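About Plindance

Plindance is a houseplant nursery and repotting workshop. We grow and sell indoor plants, repot plants for people who don't have the space to do it at home, and look after plants for customers who are away. We also run evening classes from September to May.

How we started

The business began as a stall. Gholamreza Bagheri had been growing pelargoniums and jade plants from cuttings for years and had more than he could keep. He took a table at the Billitz market one August and sold most of them before noon. People came back the next month with questions about the plants they had bought, and a few brought the plants themselves in carrier bags.

Cristian Mosquera joined the following spring. He had worked in a wholesale nursery and knew how to buy compost and pots in quantity. The two of them rented half a glasshouse on Abbasi Lane, then the other half when the tomato grower next door retired. We are still there. The potting shed was added later, and the shop at the front used to be the packing room.

What we grow

We keep 142 kinds of plant in the glasshouse. Most are ordinary ones that do well in ordinary rooms: spider plants, peace lilies, pothos, aspidistras, Christmas cactus. We have a smaller bench of ferns and begonias for people with a bright bathroom, and one shaded corner for orchids. We don't sell plants dug from the wild.

Nearly all our stock is raised from our own cuttings and divisions. The rest comes from two growers we have dealt with since the market days. New arrivals stay on a separate bench for 31 days before they go near anything else. If we find scale or mealybug in that time the plant doesn't go on sale.

Our compost is peat-free. We mix it ourselves from bark, coir and loam, and sell it by the bag or loose if you bring a container. The orchid mix has no loam in it.

Repotting and plant care

You can bring a plant in at any time during opening hours. We will tell you if it needs a new pot, and if it doesn't we will say so and you can take it home again. Small plants are done while you wait. Anything in a pot wider than 44 centimetres has to be booked, as it takes two of us and the large bench.
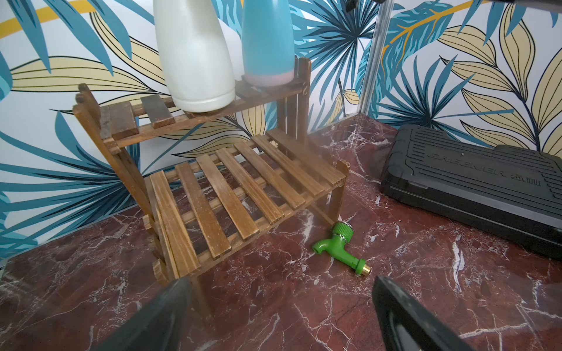
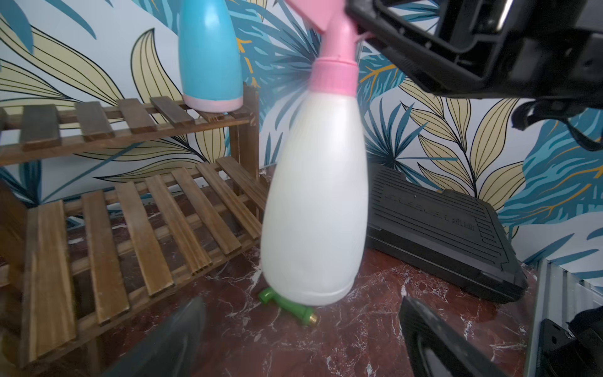

Holiday care

Plants left with us are labelled with your name and the date you are coming back. They are kept apart from the plants for sale. Please tell us how you normally water them. A plant that has been used to a dry windowsill for ten years doesn't want our routine for two weeks, and we would sooner keep to yours.

We close the holiday bench to new bookings when it is full, usually by the middle of July.

Classes

Classes are held in the potting shed at 6.30 in the evening and last two hours. The beginners' class covers watering, light, feeding and when to repot. There are separate evenings on cuttings, orchids, and pests. Cristian teaches most of them. Gholamreza takes the cuttings class, and everyone goes home with three or four rooted in a tray.

Places are limited to eight. Wear something you don't mind getting compost on. The shed is heated but not very well.

We also visit local offices and schools. Last year we looked after the plants at the Ludex building, 479 of them over four floors, and we still go in every other week. Schools can ask for a morning session with seeds and pots supplied.

Who works here

Gholamreza runs the glasshouse and does the propagating. Cristian looks after the shop, orders and classes. Two part-time staff work at weekends and through the spring, and we take on one trainee each year. The traineeship is paid and starts in March. Write to us before Christmas if you would like to be considered.

Finding us

The entrance is at the far end of Abbasi Lane, past the allotments. There is parking for six cars and a rack for bicycles. The shop and the glasshouse have level floors. The potting shed has one step, and we can put a ramp down if you ring ahead.

Dogs are welcome in the shop on a lead. Please keep them out of the glasshouse, where some of the plants are poisonous to them.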